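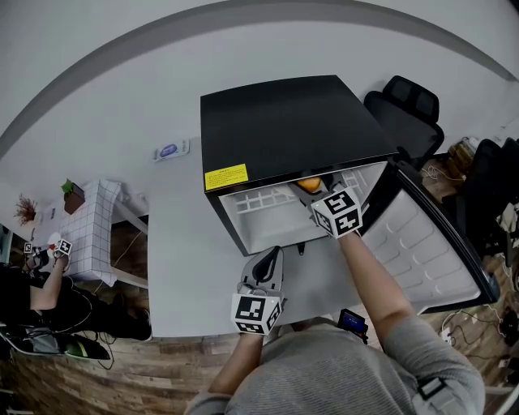 Vovstead 5 Tabletop Refrigerator
Black, single door, wire shelf

The Vovstead 5 is a small refrigerator for a desk, a counter or a dorm room. It holds drinks, fruit and packed lunches at serving temperature. It is not meant for long storage of raw meat or fish, and it does not make ice.

Cabinet

The outside is black, with a flat top. The interior is light in color and wipes clean with a damp cloth and a little dish soap. One white wire shelf spans the compartment. It lifts out for cleaning or for tall bottles. The door liner is molded and should be washed by hand.

A yellow warning label is fixed to the top at the front corner. Leave it in place. Do not stack other appliances on the cabinet.

Cooling and control

Air moves through two grilles in the back wall, one above the shelf and one below it. Keep both clear. A plate pushed hard against the upper grille will slow cooling on that side of the shelf. The control is a small round dial on the back panel, next to the upper grille. Start at the middle setting and wait a full day before changing it.

Placement

Use a level surface that will carry up to 80 pounds. Allow 2 inches behind the cabinet and the full swing of the door in front. The unit should stand upright for several hours before it is first plugged in – longer if it was shipped on its side.

Loading

Fruit can go in loose. Bread and rolls should be set on a plate on the shelf, wrapped if they will stay in overnight, as moving air dries the crust. Let cooked food cool before loading. Wipe up spills under the shelf the same day.

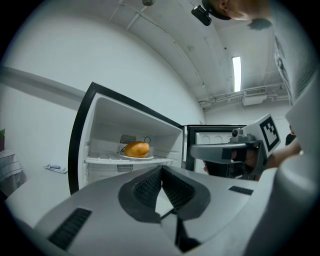
Mateja Spahić: I keep rolls in mine for the next morning and they do go hard on the side facing the upper grille. Wrapping helps. Turning the dial down one step helped more. The shelf could use a second height.

A second shelf is sold separately as part 846. It clips over the first and suits cans and small containers only.

Spare parts

Shelf, dial knob and door gasket are stocked by Destari. Orders placed before October ship with the older gasket, which fits the same groove. For other parts, quote the number on the rating plate.

Page revised Wed 19 May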